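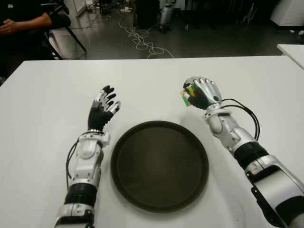

Lutora's planner learns to wait

Lutora has released version 2 of Jokine, its motion planning software for two-armed robots, and the headline feature is a pause.

The old version hated idle time. Given two arms and one object, it would find work for both of them, and the arm without a job tended to wander over and help. In the lab at Zinberg this was known as "the assistant manager problem," and it accounted for most of the collisions in the log.

The new release gives each arm a claim on a piece of space and a stretch of time. If the right hand is holding something, the left has to ask before it enters the same area, and the planner is allowed to answer no. A refused arm holds its position and asks again at the next planning cycle, 20 times a second, with what engineer Vitória Aguiar calls "the patience of a toddler in a checkout line."

Aguiar wrote most of the claims code. She says the hard part was the fingers. An arm is easy to wrap in a simple shape and keep clear of other simple shapes, but an open hand with five fingers takes up a lot of room, and the old software treated it as one large mitten. Jokine now models each finger separately when two hands come near each other, then goes back to the mitten when they part. That keeps the planning time under 50 milliseconds on the lab's own computer, a machine Aguiar describes as "not young."

The test routine is short on glamour. One hand picks up a puzzle cube, carries it to a round tray and sets it down, while the other stays out of the way or takes over, depending on where the cube is. The team ran it 2450 times through February, with the old planner and the new one taking turns. Lutora says contacts between the hands fell by nearly half. It has not published the full log, though Remo Kuster, who runs the software group, says it will go up once somebody has cleaned up the comments in it.

Mertens, which packs spare parts and has been trying out the software on its own arms, is pleased with reservations. "It's much calmer," said Ruben Jacobs, who looks after the cell there. "Sometimes it's so calm I walk over to see if it's crashed."

Kuster concedes the point. When both arms want the same space and neither has the better claim, Jokine can leave them facing each other for several seconds before it picks one. A tie-breaker is planned for the next update. Until then, the status window shows the word "negotiating," and there is a button to skip it.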